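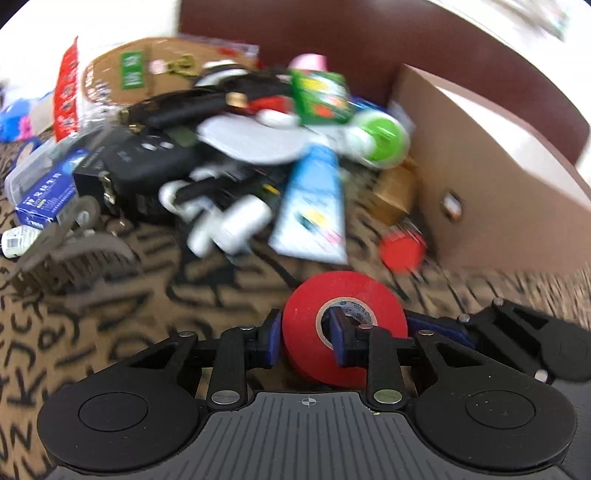 Category: Calls and open positions / Visits and open days

December · by the Plaltenum team at Fluris · 4 comments · 2 shares

Call for participants: open day of the Plaltenum project, Andwood

In December, Fluris will open its doors in Andwood for a public demonstration day, and we are looking for people who would like to take part in it with their own hands. The day is about the Plaltenum project, in which we collect examples of ordinary household handling, so that robots can later learn from them. You do not need any technical knowledge. The tool which you will use is held in the hand and has two fingers with blue pads, and the first thing you will probably do with it is to close it on something simple, such as a roll of red electrical tape, and lift it a little from the floor. After this the things become more difficult, and many people find this the enjoyable part.

We are asking for two kinds of participants. Please read both descriptions before you write to us, as it is not possible to be in both groups on the same day.

Active participants

Active participants work with the gripper during the demonstration, while visitors are standing near and watching. You will be in a group of five and you will stay with this group for the whole time. The work takes four hours, with breaks. Each group has a guide from our team who explains the tasks, changes the objects and helps if something is not going well. You take turns, and when it is not your turn you can sit down, talk with the visitors or simply rest.

The tasks come from daily life at home. You receive a heap of mixed objects and you are asked to take them out and put them in a box, or to take things out of a box and find a place for them. Some tasks are done with one tool and some with one in each hand. In some tasks two participants work beside each other on the same heap, and they must agree with words or with looks who takes which object. We do not tell you the order of the objects. If you would take the big ones first at home, please take the big ones first with us too.

We would like to have active participants who

- are adults and can stand, kneel or sit on a carpet for some part of the time (tell us if the floor is difficult for you, we also have tables),
- can hold a tool in the hand for a few minutes without pain,
- understand simple spoken instructions in English,
- agree that their hands, and the sound of the room, are recorded.

Left-handed persons are very welcome. In our earlier sessions we had too few of them. We are also happy to have older participants, and people who say that they are clumsy. A person who drops things and picks them up again gives us useful recordings, and there is no reason to be ashamed of it in front of visitors. Our own team members drop things every day.

Visitors

There are 200 places for visitors. A visitor can look at the demonstration, ask questions to the guides and, at the end of the tour, try the tool for a short time. Visitors are not recorded during the tour. If you want to try the tool and not be recorded, say this to the guide, and the recording will be switched off before you take it.

School classes can come, but the teacher must write to us first and wait for the answer. Children may try the tool together with an adult.
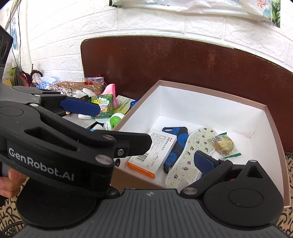

The building is easy to find. The open day takes place in the Heiskanen hall in Andwood, on the ground floor, and the entrance is from the courtyard. Inside there are several corners which are arranged like rooms in a flat, and each group works in one of them. There is a lift, but you will not need it, as everything on this day is on one level. The accessible toilet is next to the cloakroom. Please leave your bag and coat in the cloakroom also if you stay only for a short while, for the corners are small.

Active participants should arrive at 9 in the morning. Visitors can enter from 10. The tours start when enough people have gathered, so it may be that you wait a little in the lobby, where coffee and tea are served.

What you will receive

We would like to be clear about money. Active participants are paid for the complete four hours, also if their group finishes earlier. The amount is written in the agreement which we send to you before the day, and you can decide after reading it. Travel costs by bus or train are paid back if you keep the ticket. We cannot pay for parking. Lunch is offered to active participants, and there is a vegetarian dish. Write to us about allergies in your application.

Visitors do not pay for the entrance and are not paid.

About the recordings

The tools carry cameras which look forward at the fingers and at the objects in front of them. Your face is normally not in the recording, but it can happen, for instance when two people work opposite each other. In such a case we blur the face before the recording is used. Your name is stored separately from the recordings. You can ask us to delete your part, and you do not need to explain why. We ask only that you do this before the end of the month after the open day, when the material is joined with the rest of the project and it becomes hard to find single parts again.

Please do not wear a name badge from your employer, and take off rings or bracelets if you do not want them to be seen. Long, wide sleeves are not practical with the tool. Comfortable clothes in which you can kneel are the best choice. You may keep your shoes on.

The objects belong to the project. They are everyday things, such as chargers, snack packages, gloves, boxes and bags, and some of them have been picked up many times and look like it. Do not open the packages and do not eat what is in them, also when it looks fresh. If an object breaks, give it to the guide and continue with the next one. You will never have to pay for it.

Questions which we have received before

Several people asked us if there will be a robot which works alone. Yes, in the afternoon we will show a robot arm which has learned from earlier recordings. It is slower than a person and sometimes it stops and has to be started again by a team member. We will show it also when it has a bad day. The demonstration with the arm is for all visitors and you do not need a separate place for it.

Other people asked if this work will take away somebody's job. This is a serious question and we do not want to answer it in one line. A colleague from our team will be in the lobby during the afternoon to talk about it with anybody who wishes, and critical visitors are as welcome as the others.

It was also asked if one can take photographs. You can photograph the corners and the tools, but please ask the people first. Filming with a tripod is not possible, for reasons of space.

And a last one: can a person come who took part in a previous session? Yes, for the visit. For the active groups we will first invite people who have not worked with us yet, and if places remain, we will contact you.

How to apply

For the active groups, please send us a short message through the contact form on the Plaltenum page and write "open day" in the subject line. Tell us

- your name and how we can reach you,
- if you are right-handed or left-handed,
- if you prefer floor or table,
- if you have used a gripper of this kind before (the answer "no" is perfectly fine),
- allergies and anything else we should know.

A CV is not needed, and we will not read it if you send one. We answer every message, but it can take a few days. When you are chosen, you receive the agreement, the information about the recordings and a map of the courtyard. If you become ill or change your mind, tell us as soon as you can, so that another person can have your place in the group.

For a visit, use the same form and write "visitor" in the subject line, together with the number of people who come with you. You will get a confirmation. You do not need to print it.

The call is open until all the places are given. We will write on this page when the active groups are full.

Filed under: Calls, Open day, Robots, Andwood

4 comments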